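Search this site Search Go

Gillcombe mending day moves to the old dairy

05/12/2020
By Senan Ní Chonaill

The Gillcombe mending day is back, in a new spot. It's in the old dairy behind the Pukach bakery now, stone floor and all, so bring a cushion if your knees aren't what they were. Doors open at 10, last jobs taken in at 3.

Ditte Skov, who has run it since the first one in August, said the hall was simply too small. "People were queueing with toasters on their laps. We had 21 jobs in by lunchtime and one table."

This time there are 4 benches plus floor space for the bigger and odder stuff. Small electricals by the door, clothes and zips along the back wall, bikes outside if it stays dry. Metal and wire things go to Vangelis Ververidis – he did the most last time and says he will again. Rings, hoops, handles, baskets, bits off old machines, anything with a clip or a loop that has come adrift.

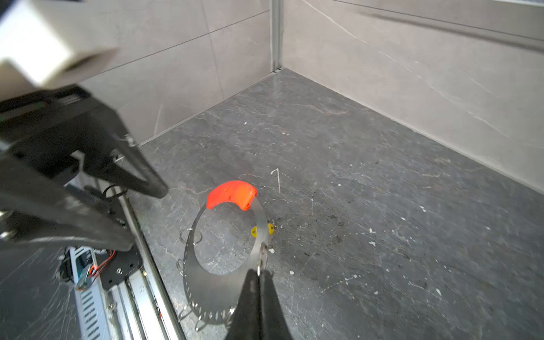 Steel ring with an orange grip and wire loops round the rim, on the stone floor.

Vangelis asks that you bring every piece, even the ones that look like rubbish. Clips and small fixings especially. "If it's got a grip on it leave the grip on," he said. "I can work round it. What I can't do is guess where it went." Loose wire ends should be wrapped in a rag or a bit of tape before you set off, there were two cut thumbs in August and the first aid tin is low on plasters.

No charge for any of it. There's a jar for parts and heating, which took 200 pounds over the summer and paid for the new vice and a decent set of files. Todor Kadrić will be sharpening knives and shears again, 3 items each at most please, wrapped in newspaper and with your name on.

Not taken: microwaves, petrol mowers, anything with a gas bottle. Upholstery is a maybe, ask Baldur Zoëga first as he only has the one stapler.

Because of the current rules numbers inside will be kept down and you will need a mask. Drop your thing off at the side door with a label on it saying whats wrong, then wait in the yard or come back later. Tea from the bakery hatch – bring your own mug.

Parking is on Bach Lane, not in the bakery yard, which has to be kept clear for the vans. Anything not collected on the day will be held at the dairy for a week.

Contact the newsdesk | © Gillcombe News | Back to top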